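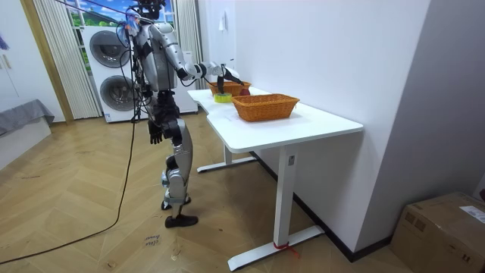

Where should you go first at the Kenham open day? Straight to the room with the white tables and the wicker baskets, before lunch if you can manage it.

I went in June, on the early bus from Metendale, and I loved it! The old Galbraith building has 1,792 square feet on the ground floor and a gorgeous herringbone parquet, the kind I'd happily have at home. The baskets are woven in a warm orange tan, simple rectangular ones – and I have a real weakness for baskets. Fruit and everyday bits sit out on a plain white top, and against all that white the colors really sing.

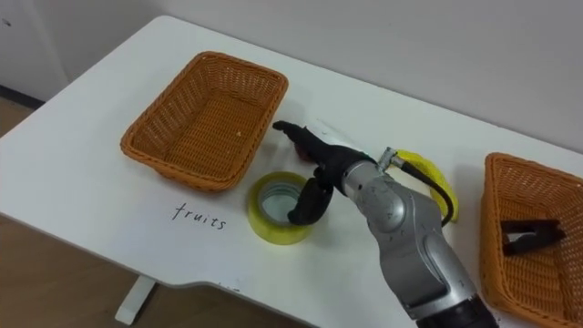 I stayed in there for 45 minutes, far longer than I'd planned, and then had to hurry through the Zatmont hall next door (more shelving, less charm, very good coffee). Up to 600 people come through over the day, and by 2 the line for the coffee reached the stairs. Parking is behind the building, and the side door is the quicker way in.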